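Demonstration 1,000 was logged at Skostura on 6 May 2019. Urszula Ostrowski held the controller in both hands and waited for the simulator to reset. The contract with Ferel specified 2,229 accepted runs. Konrad Mazurek, at the next desk, rejected any run with a pause longer than three seconds.

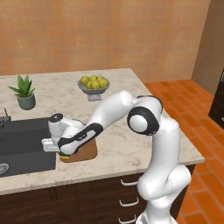
Urszula's pauses had been getting longer. She brought the wrist down slowly, as her father had taught her to lower a needle on to a record – no correction in the last inch. The fingers stopped over the small striped thing on the cutting board, close to the rim of the sink. She held them there.

"Five seconds," said Konrad. "Reject?"

"Keep it. That's how I do it."

He looked at the trace, then at her hands, and typed a note in the margin. The kitchen reset, and she took up the controller again.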